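Kodska 68 Rolling Storage Bin – four months in
Posted 2019-04-22

I have bought a lot of toy storage over the years and most of it ended up in the garage. The Kodska 68 is staying! We got ours from Elby, the little home goods shop in Skirside, back in October, and I've been meaning to write it up ever since.

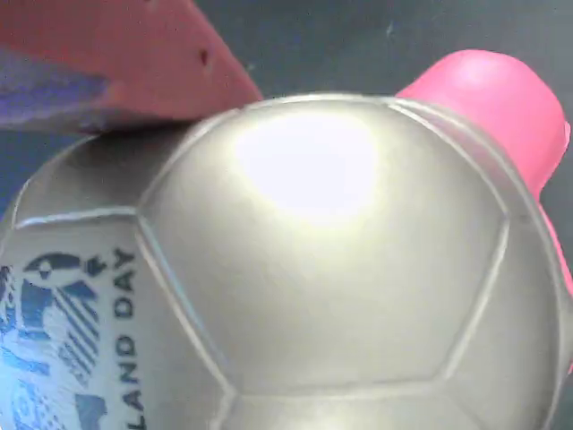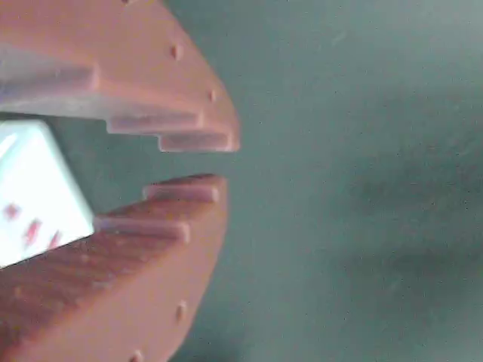
A silver-gray toy soccer ball, then a white die with red pips.

So, the bin. It holds 68 liters, which sounds huge until you own children. Big things go in the main tub and the small stuff goes in the lift-out tray on top, and that tray is the reason I'd buy it again. Dice, marbles, doll shoes, all the bits that used to sink to the bottom and stay there. You lift it out by two cutouts in the sides and set it on the rug.

The wheels are great on hardwood and just OK on carpet. Two of them lock. I had the Worku bin before this one, and its lid cracked the first winter, so I was nervous about the Kodska lid, but it's thick and it bends a little when a kid leans on it – no cracks so far.

Gripes: the tray dividers pop out if you look at them wrong, and the label holder on the front is too narrow for any label I own. It also comes in parts, and the instructions are one tiny drawing. Start with the axles. I did them last and had to flip the whole thing over.

Still love it. I'm already eyeing a second one for craft supplies, in the green if Elby gets it back in stock.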